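Grip force is the wrong first number

Most gripper comparisons open with maximum force. I think that column should go last, and for soft or round objects it could be dropped.

Over December we ran two pad types on the same two-finger linkage: a smooth silicone sheet and a textured pad with a molded grid. Each got 200 picks on mixed fruit at three closing speeds. Force was capped at 17 N throughout. The smooth pad dropped four times as many small items as the textured one. Plums and mandarins showed almost no difference. Raising the cap did not recover the small items; they rolled out sooner.

What separated the pads was contact area at first touch, and no data sheet we were sent lists it. Justinas Vanags argues that closing speed explains more of the result. I disagree, as the ranking held at all three speeds, but his logs are worth reading.
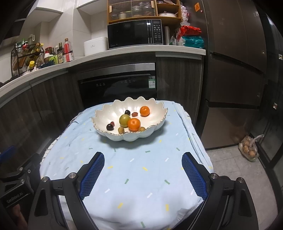 Kokurside End Effector Group

Textured blue pads stay on the hand-held unit for the next round. A bowl is a harder test than a flat tray: the rim limits approach angle, and fruit touches fruit. Vendors who quote force should also quote drops per hundred picks from a bowl, by object diameter.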